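Open day at the Hostomow play and water workshop

Filed under: Visits

The Hostomow workshop opens its doors to the public twice a year, once in spring and once in August. I went to the spring session on Saturday, April 29, 2023. The program listed a tour of the molding area, a short talk on tray design, and an afternoon session at the water tables. I attended all of it except the last part of the talk, which overlapped with the second tour group and could not be heard well from the back.

Access and layout

The building is a former dairy depot on the Graltov road. Parking is on gravel at the north side. Visitors sign in at a desk inside the loading door and get a paper badge and a pair of shoe covers. The shoe covers are thin and wore through at the heel before lunch. Bring shoes with a rubber sole; the floor in the water room is painted concrete.

There are three connected rooms. The first holds raw stock and the molding machines. The second is for trimming, leak checks and packing. The third is the water room, where finished trays are filled, floated, tipped and drained, and where the workshop tries out the toys sold with them. The tour runs in that order. Groups are held at each doorway until the previous group has cleared, so there is a fair amount of standing.

Molding area

Trays are vacuum formed from flat sheet. A sheet is clamped, heated until it sags, and drawn down over the mold. The guide, Birger Sjöberg, ran two cycles for our group. The first was a normal part. The second used a sheet he had deliberately underheated, and the corners came out with a visible web where the material had folded instead of stretching. He passed both around. The webbed corner was stiff and would trap water behind the fold.

Most of the questions here were about wall thickness. In a formed tray the corners are the thinnest point, as they are the last part of the sheet to reach the mold. Hostomow deals with this by using a generous corner radius and a shallow draw. The deeper trays, which they call the Wallin pattern, start from a heavier sheet. The difference is easy to feel if you press a thumb into the base near a wall.

The mold itself was on a bench for inspection. Vent holes are drilled along the line where the base meets the walls, and they are small enough that they leave no mark on the part unless you look for it under a lamp. One of the visitors found two of them on a finished tray. The guide confirmed the position.

Trimming and leak checks

Each part comes off the mold with a flange of waste sheet all around. This is cut away on a router table with a fixed height, and the edge is then scraped by hand. The scrap goes into bins by color. Blue and green are kept apart, and anything mixed is sold on as gray stock.

The leak check is plain. The tray is set on dry brown paper, filled to a line, and left. Any damp on the paper is a reject. On the morning of the visit there were 83 trays on the racks, each on its own square of paper, with a tag showing the time it was filled. The check takes 100 minutes. I asked why so long, and was told that a pinhole at a vent mark can weep very slowly and a short check had let such parts through in the past.

Packing was not running. The cartons were stacked flat by the wall, with a sample open on the table: tray, card insert, a net bag for the toys, and a folded sheet of instructions. The sheet covers filling, emptying and drying. It does not mention hard water, which leaves a white line on the darker colors if the tray is left to dry by itself. A wipe with diluted vinegar removes it. I would add that to the sheet.

Design talk

The talk was given by Joelle Zoubi and lasted just over half an hour. It dealt mainly with emptying. A rectangular tray with a shallow fill is easy to carry level and hard to pour from along a straight side, where the water leaves as a wide sheet and goes everywhere. Poured from a corner, it narrows to a stream that can be aimed at a bucket. The walls on either side act as a funnel. The tighter the corner, the narrower the stream, but a tight corner is also the thinnest and is harder to clean. The radius now in use is a compromise between those two.

She also covered the toys. Floating fish follow the water, so when a tray is tipped they drift toward the low corner and can block it. A fish with a broad tail tends to turn as it goes. This has no effect on a deep tray but matters with a shallow layer, where the body may drag on the base before it reaches the corner. A slotted guard was tried and dropped. It worked, but algae grew behind it in trays left outdoors. The present advice is to lift the fish out first, or to tip slowly and accept that one will probably need to be moved by hand.

A few notes on color from the same talk. Clear water over a strongly colored base looks like colored water, and children remark on it. The blue sells best. Pink and green fish are supplied because they stand out well on blue; a blue fish was offered in one season and returned by several shops because it was hard to find in the tray. I found this part the most useful of the talk and would have liked more of it.

Water room

The afternoon session is hands-on. There are low tables with a drain channel down the middle, a hose on a reel at each end, and towels on hooks. The trays in use had been through the leak check. Visitors could fill, float the toys, and empty into the channel or a bucket. The room is loud when more than one hose is running, and the ventilation is set for summer, so a sweater is advisable.

I tried three fills. A deep fill is heavy and slops at the far wall on the first step. A medium fill carries well but takes two hands to tip with control. A shallow fill, enough to float a small fish and little more, is the easiest to manage, and the corner pour works as described. Keep the tilt small. If it is raised quickly, the water overruns the walls on both sides of the corner and the stream breaks up. With a small tilt the flow stays thin, and the last of the water gathers in the corner and can be shaken out.

Drying is by rack, corner down. The racks are from Corkeck and hold the trays at an angle, with a gutter below. A tray stood flat on its edge holds a bead of water along the wall for hours. Corner down, it is dry much sooner.

Practical points

Entry was free. The canteen served soup and bread until two and then closed without notice. The shop counter took cards. Seconds from the webbed-corner bin were on sale at a reduced price, marked with a cut in the flange; they hold water and are fine for seedlings. The bus back to Graltov leaves from the main road, and the stop has no shelter.

The spring program did not include the coloring line, which was down for cleaning. It is on the list for August, along with a longer water session — booking at the desk is required for that one. I left my name for the second group.
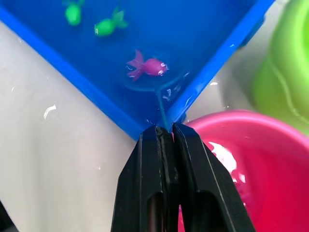 Marta: The hard water line comes off more easily if you do it while the tray is still damp. We have had the shallow blue one for two summers and only use vinegar when it has been left out. Did they say whether the Wallin pattern fits the same drying rack? Ours is the older narrow type and I would need to measure before ordering.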